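Town's refill scheme gets offices drinking from the tap again

Flundis is going to be one very well-watered town this autumn! The refill scheme that began with a single tap outside the library is spreading to workplaces, and the first offices have already signed up.

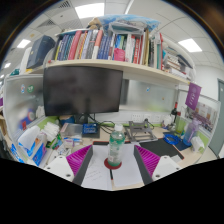
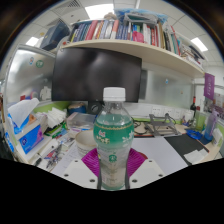
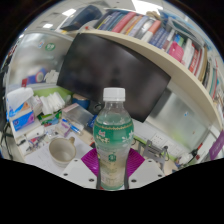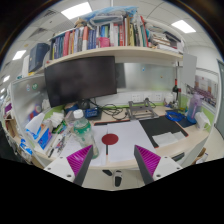 Bottled water at an office desk

FLUNDIS, September – Seventeen workplaces have joined the Flundis Refill scheme in its first month of opening to businesses, and the organisers could hardly be more pleased. They had hoped for a handful before Christmas. Now there's a waiting list for the starter packs, and the printers in Oltetti Street have been asked to run off another batch of window stickers.

The idea is lovely and simple. Any office, shop or workshop that joins agrees to let people fill a bottle from its kitchen tap during opening hours, whether they work there or have just wandered in from the bus stop. A blue sticker goes in the window, the address goes on the town map, and that's all there is to it. There is no fee, and nobody has to buy anything.

It started in spring with the tap on the library wall, which replaced the old drinking fountain (dry for longer than most of us can remember). People took to it straight away. On warm afternoons there was a queue, children filled water pistols, dog walkers brought bowls, and the cycling club changed its Sunday route so that it finished on the library steps. By the end of the summer the scheme had added two more outdoor taps, one by the tennis courts and one at the market end of Station Road, making 3 in all.

Workplaces were the obvious next step. A short survey handed out at the market in July asked people where they were when they last bought a bottle of water, and "at work" or "on the way to work" came out well ahead of everything else. Around 500 forms came back, which is a brilliant return for a clipboard and a box of biros. Quite a few people wrote extra comments down the margins. Several said their office tap was perfectly good but the kitchen was two floors away. One said the water was fine but the tap squeaked.

The scheme has taken all of this to heart. Each starter pack contains a lidded jug, a bottle brush, a card about keeping refillable bottles clean and a sheet of tips for making the kitchen tap a nicer place to visit. The jug seems to be the big hit. Put a full one in the fridge first thing, the sheet says, and put another beside it at lunch. Slices of cucumber are encouraged. So is mint, and Flundis gardens have plenty of mint going spare at this time of year.

Nedero, the bicycle repair firm behind the old dairy, was the first to put its sticker up, and has gone one better with a bench beside the door and a hook for dog leads. The Idahosa bakery followed the same week. It already kept a jug on the counter for customers, and its staff now fill flasks for the early delivery drivers from half past five in the morning. The bakery has also promised a free currant bun to anyone who visits every stop on the map and gets a stamp at each one. Cards are available at the till and the library desk, and a few keen walkers are well on their way already.

Some of the bigger offices near the station have been slower to join, mainly over worries about strangers coming past the front desk. The scheme has an answer for them too. They can join as a staff-only stop, with a green sticker, which keeps them off the public map but still gets them a jug and the tips. Four of the new members have chosen this, and two of those have said they will think again about opening up in the new year.

There is more to come. Water testing, which worried some householders in the older streets, will be offered free to members before the end of the autumn, with the results pinned up in the library entrance. A repair table for leaky flasks and lost lids is planned for the next market day, so hunt through the back of that cupboard! Spare lids of any size are very welcome, and there will be a box for them by the library door from Sunday. Bottles without lids can go in as well, provided they have been washed.

A tasting is on the cards too. Jugs filled from 3 different parts of town will be set out side by side in the church hall, unlabelled, and visitors will be asked to pick a favourite. The top end of town has always claimed its water is better, the bottom end has always disagreed, and feelings are running pleasantly high. Squash will be on hand for anyone who finds the whole thing a bit plain.

The target for next summer is 40 stops, enough that no one in Flundis should be more than a few minutes' walk from a drink. That would take in the allotments, both primary schools and, if the pipework allows, the far end of the canal path, where walkers have been asking for a tap for years.

Workplaces that would like to join can pick up a form at the library desk or from the refill stall on market days, between 9am and 1pm. Packs are handed out in the order that forms come in. The paper map is free, folds down to pocket size and has the public toilets marked on the back.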